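Section 3: Setting up your Fidirau for the first drive

Welcome to the best part of the handbook! If you've got as far as this section, the car has been handed over, you've got both keys and you've signed for the tyres. What follows covers the seat, mirrors, phone, driver profile and drive modes, in the order we'd do them ourselves on a quiet driveway. Set aside a bit of time, and leave the car in Park with the parking brake on throughout.

These instructions apply to the Fidirau saloon in Meireles trim, as supplied through the Fundton owners' scheme. If you have the base trim you won't find the memory buttons on the door, so skip steps 6 to 8.

3.1 Seat and steering wheel

1. Sit right back in the seat, with your hips against the backrest. Don't wear a thick coat for this.

2. Press the brake pedal fully down. Use the front switch on the side of the cushion to slide the seat until your knee is still slightly bent.

3. Raise or lower the cushion with the same switch. Most people start too low. Go up a little further than feels natural and you'll be surprised how much more of the bonnet you can see.

4. Set the backrest so that your wrists rest on top of the wheel with your shoulders still touching the seat.

5. Pull down the lever under the steering column, move the wheel up or down and in or out, then push the lever firmly back until it clicks. Check that the whole speedometer is visible through the wheel.

6. Press SET on the driver's door. The light on the button comes on.

7. Within five seconds, press 1 or 2. A single chime means the position has been stored.

8. Adjust the door mirrors (see 3.2) and then repeat steps 6 and 7. The mirrors are saved along with the seat, so storing the seat first and forgetting the mirrors is an easy mistake to make.

CAUTION: Never adjust the seat or the steering column while the car is moving. The car will let you move the seat at walking pace, but you shouldn't.

Note: The lumbar support takes a few seconds to fill. Hold the button and wait. It's a lovely seat once it's right, and worth going back to after your first long trip.

3.2 Mirrors

1. Turn the mirror selector on the door to L.

2. Move the glass until you can only just see the side of the car along the inner edge, with the horizon across the middle.

3. Turn the selector to R and do the same on the other side.

4. Turn the selector back to the centre so that the mirrors can't be knocked out of position.

5. If you'd like the nearside mirror to dip towards the kerb when you select reverse, open Settings, then Car, then Mirrors, and switch on Kerb view. Leave the selector at L for this to work. Yes, that does go against step 4 – pick whichever suits you.

The inside mirror dims by itself after dark. There is nothing to set, but the small sensor on its face must not be covered by a parking permit or an air freshener.

3.3 Pairing your phone

The screen can remember several phones, and calls and music can come from different ones, which is brilliant if two of you share the car.

1. Switch on Bluetooth on your phone and keep the Bluetooth page open.

2. On the car's screen, press Phone, then Add new.

3. Choose Fidirau from the list on your phone. Both screens now show the same code.

4. Press Yes on the car and Pair on the phone.

5. Allow contacts when the phone asks. If you refuse, calls will still work but you'll see numbers without names.

6. To use the full-screen phone display, plug the phone into the left-hand socket in the centre console. The right-hand socket only charges.

If the phone doesn't appear, delete any old car entries from it, switch the car fully off, open and close the driver's door and start again at step 1. The door part matters: the screen stays awake until the door has been opened.

Note: The wireless charging pad in front of the gear selector takes phones with thin cases. Keys, coins and bank cards must be kept off it.
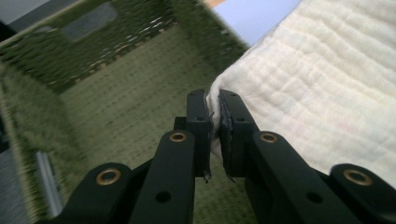 Page last changed: 5/11/22

3.4 Driver profiles

A profile stores your radio stations, your screen layout, your favourite drive mode and how keen the driver aids are. It doesn't store the seat. The seat belongs to the door buttons, unless you link the two as shown in step 5.

1. Press the head-and-shoulders symbol at the top of the screen.

2. Press New profile and type a name. Fourteen letters is the most it will take, which was fine for Garba Jibrin on our support desk and one too few for Bukola Oyelaran, who wrote most of this guide and drives around as "Bukola Oyelara". Spaces count.

3. Press Link key and hold your key against the mark on the steering column until the screen says Key linked.

4. Repeat with the second key for the second driver.

5. Press Link seat and choose 1 or 2. From now on the seat and mirrors will move to your stored position when you unlock the car with your own key. The first time it glides into place for you is a real treat!

CAUTION: Before you link a seat, make sure there's nothing behind it. The seat travels a long way back and won't always stop for a soft bag in the rear footwell.

To stop the seat at any time, press any seat switch.

3.5 Drive modes

Your car has three modes, chosen with the rocker switch beside the gear selector. You can change between them while driving, and please do try them all. They make more difference than you might expect.

Comfort is the mode the car starts in. The gearbox changes up early, the steering is light and the engine is barely there.

Sport holds each gear for longer and adds weight to the steering. The dials turn red. On a twisty B-road on a dry morning this is the one you bought the car for, and the engine note past 3,000 rpm is a joy.

Own lets you mix the two. To set it up:

1. Push the rocker until Own shows between the dials.

2. On the screen, press Car, then Own mode.

3. Choose Comfort or Sport for each of Engine, Gearbox and Steering.

4. Press Save. If you leave the page without pressing Save, your choices are lost.

A good place to begin is Sport for the steering and Comfort for the other two. Bukola swears by it for the ring road.

Note: The car goes back to Comfort each time it's started. To have it remember your last mode, open your profile and switch on Keep mode. This doesn't work for guest drivers.

3.6 Running in

New engines, brakes and tyres all need a gentle start. For the first 700 miles:

– keep the revs varied, and don't sit at one speed for a long stretch
– let the engine warm through before using full throttle
– brake early and smoothly where traffic allows
– don't tow anything

Launch control stays locked until the trip computer reaches 790 miles. The extra distance past the running-in period is deliberate and can't be changed from the menu, nor by the workshop, however nicely you ask. The screen shows a short message when it becomes available.

CAUTION: New tyres are slippery. Take particular care on wet roundabouts in the first few weeks, whichever mode you're in.

Check the oil level once during running in. Park on level ground, switch off, wait five minutes and open Car, then Service, then Oil. The bar should be in the upper half. If it's in the lower half, call us before topping up so that we can tell you the right grade for your engine.

3.7 If something isn't right

Seat doesn't move when you unlock: the other key is probably nearer the car. Try again with only one key on you.

Chime sounds twice when storing a position: the door was open, or the five seconds had passed. Close the door and repeat.

Sport can't be selected: the engine is still cold, or the boot isn't fully shut. The message on the screen will say which.

Screen is blank but the radio plays: hold the volume knob down until the logo appears. Your profiles won't be lost.

Mirrors fold in and stay there: press the fold button twice. In frost, let them thaw first and don't pull them out by hand.

For anything else, ring the Palleswood workshop on the number inside your key wallet and ask for Garba. Have the last part of your registration ready. Software updates are done at the first service, apart from the July update, which you can install yourself at home by following Section 4.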